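Belt drifting to one side on light conveyor after splice replaced
Forum: Workshop and Plant > Conveyors and Drives
Sun 24 November

silier_bench
Looking for a second opinion on tracking. It is a light-duty PVC belt, dark green, flat top, slider bed, slotted aluminium side rails. Drive drum at one end, plain idler at the other. The belt was respliced in July and has wandered towards the near rail ever since. It goes over in the first few minutes, then sits against the rail and starts to fray.

Bed length is 277 cm, belt width 200 mm. Load is small moulded sleeves, nothing heavy. I have had both take-up screws in and out so many times that I no longer trust the marks on them.
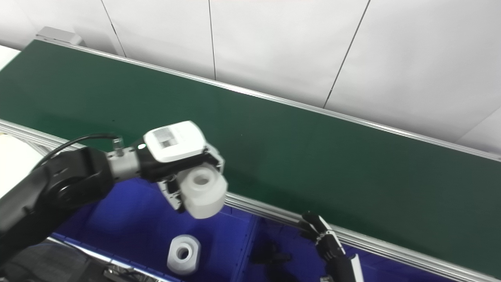

The frame was checked with a level along both rails and across the bed at each end. Cross level is good at the drive end. At the idler end it is out by 2 mm, low on the near side. I have not corrected this yet as I wanted to change one thing at a time.

greasegun12
Correct it. A frame out of level across its width will steer a belt before you touch a single screw. Pack the foot, then put both take-ups back to the same length, measured from the end plate to the drum shaft and not from the screw head.

Larnmont_Maint
Disagree on the order. 2 mm over a 200 mm belt is worth fixing, but it would not push a belt hard over in minutes. I would look at the splice first. If the ends were not cut square the belt is longer on one edge, and no amount of packing will cure that.

Test for it: mark one edge with chalk at the splice and watch one full turn. If the belt moves sideways as the splice goes over the drum and then comes back, the splice is crooked. If it creeps steadily all the way round, the splice is fine and the fault is in the frame or drums.

silier_bench
Did the chalk test this morning. Creep is steady, no jump at the splice. Edges measured with a tape on the slack side and they match.

greasegun12
So, the frame.

Larnmont_Maint
Or a drum. Steady creep does not separate the two. Is the drive drum crowned or parallel? We had an Ilier unit here with a crowned drum where the lagging had worn on one side, and it behaved exactly as described.

silier_bench
Crowned, according to the drawing. No lagging. I have not had it out to check.

old_sepp_user
The Sepp manual gives an order of work which I have used on other makes as well:

1. Isolate the drive and slacken the belt until it can be lifted off the bed by hand.

2. Level the frame across its width at both ends and at the middle. Tighten the feet and check again, as they tend to move when the locknut goes down.

3. Check that both drums are square to the frame. Measure the diagonals between shaft centres, not between the ends of the rails. The rails are cut lengths and need not be true.

4. Clean the underside of the belt, the bed and both drums. Built-up dust on one side of a drum acts as a second crown. 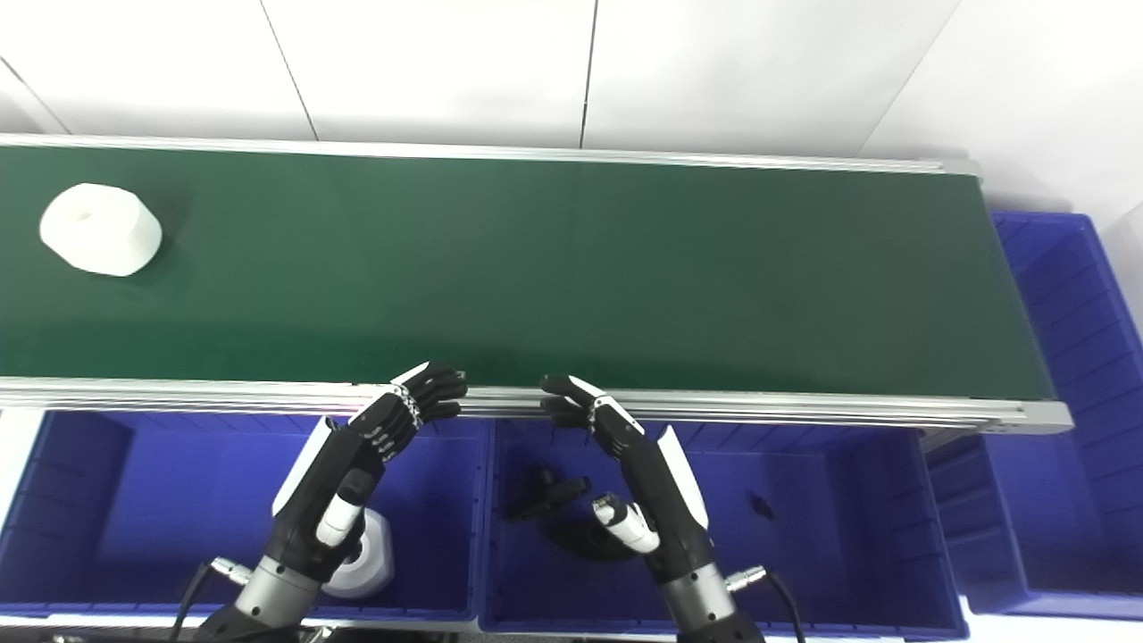 5. Tension evenly, a half turn on each screw at a time, then run empty. Adjust at the idler only, a quarter turn, and wait 12 full turns of the belt before adjusting again.

6. Run with product and check again.

Most people go wrong at step 5. They adjust, see no change, adjust again, and then both corrections arrive together.

greasegun12
Agree with all of that except adjusting only at the idler. On a short bed the drive end can need a touch too.

old_sepp_user
It can, but if it does then step 3 was not done properly. The drive drum is your reference. Once that moves you have nothing to measure from.

silier_bench
Foot packed, level is now good at both ends. Diagonals were 3 mm different, so the idler was not square. Drums wiped down – there was a ring of black dust on the near side of the idler. Belt is running a finger's width off the near rail and holding, empty. Will load it tomorrow.

Larnmont_Maint
I would still take the drive drum out and put a straight edge on it at the next stop.

greasegun12
Leave it alone if it tracks. Trim the frayed edge though, or it will catch.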